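Chapter 2
Singing Before You Have a Song

I wrote my first melody on a bus to Skindon, humming into my phone while a man across the aisle glared at me. It was awful! I still have it, though, and I play it for every new class, mostly so they'll relax about their own.

This chapter is about getting a tune out of your head before you start fussing over words. We'll look at how Daiane Bragança builds a chorus out of nonsense syllables (her demos are a riot), and then at how Fares Haddadin does nearly the opposite, starting from one spoken line and stretching it until it sings. I lean toward Daiane's way, but I've stolen plenty from Fares too.

You'll need something to record on and a room where you don't mind being loud. Warm up first, please, and keep a drink close by. There are 13 short exercises, and you should plan on 30 minutes for the first one. Don't delete anything yet, even the takes that make you cringe – we're going to need them in Chapter 3.
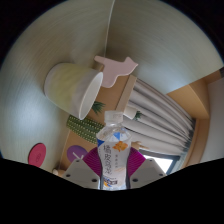

Figure 2.1 Bottled water, white screw cap on.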